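Home | Notebook | Projects | Supplies | Contact

28/04/2020
Posted by Radwa Naciri

Salt dough ornaments, batch 4. Flour, salt, water, same as ever. Rolled thinner this time, on Odair's advice, and they curled like old toast. Odair has gone quiet on the subject.

Put the stars in the low oven for 60 minutes and flipped them halfway. The February batch got 29 and stayed gummy in the middle, so that's progress. Recipe is from a 1964 craft pamphlet that assumes you own a doily.

Poster paint soaks in and goes chalky. Two thin coats beat one thick one. Manaia wants glitter. Manaia can sweep.

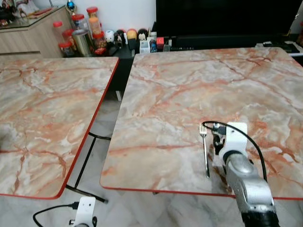

Fork on the marble-patterned tabletop.

Still to do: poke the ribbon holes BEFORE baking. I have written this down in every batch so far. Nouhaila has the good straws.

Recent entries
- Paper bunting, second try
- Egg carton tulips
- Which glue holds felt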